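Search the archive Search Advanced Clear
Fabric Care and Repair list – message 1352

Re: [fabric-care] Gray film on dark cottons after moving to hard water

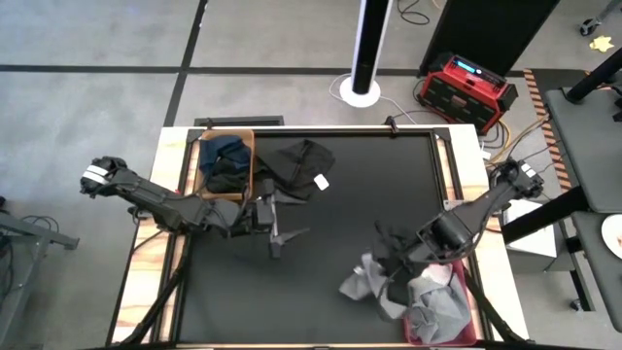 A list member wrote on Jan 23, 2023:

> We moved to Jallgate in November and every dark cotton we own has
> gone chalky since then. Navy and black are the worst. The machine
> is a Gemetti front loader that came with the house. The utility
> report gives hardness as 13 grains per gallon. I use powder, warm
> water, normal cycle, and the amount printed on the box. Is this dye
> loss or is something sitting on the cloth? I don't want to strip
> everything if the dye is already gone. I also tried doubling the
> powder for a few loads and that was worse.

It can be either one, and the two are easy to mix up by eye. Test one garment before treating the rest.

Pick the worst piece. Mix one part white vinegar with four parts water and put a few drops on an inside seam allowance. Leave it five minutes, rinse that spot with distilled water, blot, and let it dry fully. Do not judge it while damp, as wet cotton always looks darker. If the dry spot is clearly darker than the cloth next to it, you have mineral deposit and most of the color is still there. If there is no change, look at the fold lines and cuffs under a hand lens. Broken fiber ends standing up from the yarn scatter light and read as gray. That is abrasion, and no rinse will fix it.

At 13 grains I would bet on deposit, at least for the larger part of it. The usual cause with powder is sodium carbonate. In hard water it reacts with the calcium and forms calcium carbonate, which settles on the fiber. A detergent with enough zeolite or citrate will tie up much of the calcium first, but the box dose is often set for moderate water. Doubling a carbonate-heavy powder gives you more carbonate along with more of everything else, and warm water does not help you here.

Procedure if the vinegar spot comes up darker:

1. Sort out anything with metal trim, elastic, or acetate lining. Treat cotton only.
2. Fill a plastic tub with warm water. Add citric acid, one level tablespoon per gallon, and dissolve it completely before the cloth goes in.
3. Soak for 28 minutes. Longer has not given me a better result. Move the load every few minutes so that folds do not shield the cloth.
4. Drain and rinse twice. Never add chlorine bleach to this bath or to any rinse that follows it.
5. Wash once, cold, with a liquid detergent and no softener.
6. Dry on a line, inside out, out of direct sun.

Some color in the soak water is normal for navy and black. Keep the two apart if the navy is recent, and keep both away from anything light.

For regular washing after that, switch to a liquid that lists citrate, or keep the powder and add a non-precipitating softener at the start of the wash. Polyphosphate types work, although they are hard to find in some states. Borax and washing soda are precipitating types and will put you back where you started.

On the machine: the older Gemetti front loaders rinse with very little water, and the extra rinse setting is off by default. Turn it on. Check the door gasket too. If there is white grit in the fold, run an empty hot cycle with citric acid before washing darks again, and read the manual first for what it says about acid descalers.

A whole-house softener will solve this. I have a Gilbert unit with the valve set to regenerate every 3000 gallons, and hardness at the laundry tap stays under one grain on a drop test. Drop tests are cheap and far better than strips, which are too coarse to be useful below three grains. The Vunum magnetic clamp gets mentioned here every year. I put one on the inlet pipe for two months before I had the softener and measured no change in hardness – the maker does not claim one, to be fair – and the film on my test swatches was the same with and without it.

Please post the vinegar result, and the first five ingredients on the powder box if you still have it.

2 replies 6 shares

Related messages
Citric acid or vinegar for rinse use
Drop test kits, reading the endpoint
Black denim, crocking after first wash
Gemetti gasket part numbers
Softener salt, pellets or crystals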